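Urnance Adds 14 Stores to Produce Basket Program

Urnance will extend its weekly produce basket program to 14 more grocery stores in August, the company said. The program now serves 2,511 households through its Hulach and Flallby warehouses.

Each basket holds vegetables from growers within 262 miles of the store. Orders close at 4 p.m. the day before pickup.

"Customers asked for corn and greens, and more pickup points," said Nawal Abdelaziz, director of grocery operations.
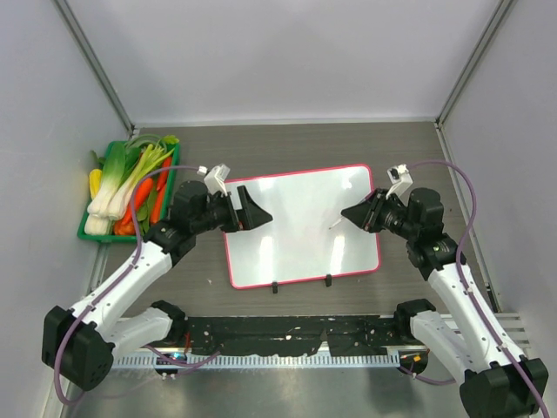 Page last updated: August, 4:16 p.m.

Prices will not change. Media contact: Natanael Guerra, Urnance press office.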